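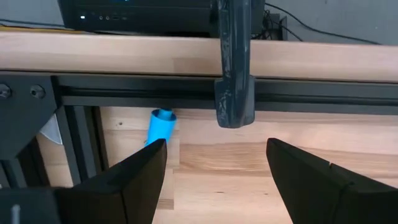 Please let the library be a little noisy

When I moved to Pokdale I knew 23 words of English, and most of them were food. I learned the rest in the public library on Moya Street, and I did not learn them from books only. I learned them from people who were speaking near me. For this reason I am against the new silence rule, which starts in August.

I understand the other side. My neighbour Ifor Prothero has used the reading room for many years, and he told me that he can no longer finish one page of his newspaper. He is not a bad-tempered man. He likes quiet as I like strong coffee, and he pays the same tax as I do.

But the rule is for the full building. It includes the ground floor, where mothers come with small children and where old men argue about chess. If these persons must whisper, they will stay at home. I would also stay at home. In a silent room I am always afraid of my chair.

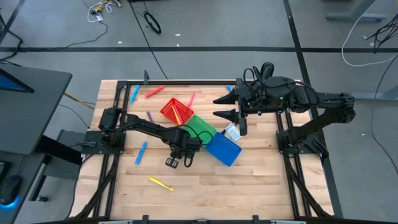

The council says that a café is the place for talking. In Flokero, the café nearest to the library, one tea costs more than my lunch, and after an hour the waiter begins to clean your table with great energy. A person who has little money cannot practise a language there every day.

My proposal is simple. Keep the upper floor silent, and really silent, also for telephones. Let the ground floor have normal voices until 6 in the evening. After this hour the students come and everybody can be quiet together. I have written this in a letter to the council and 100 people have signed it. Mr Prothero signed also, after he asked me to correct two commas.

The letter is still at the front desk for anyone who wishes to read it. You may discuss it there in a normal voice until the summer ends.

Mohcine Abdel Rahman
May 19, 2025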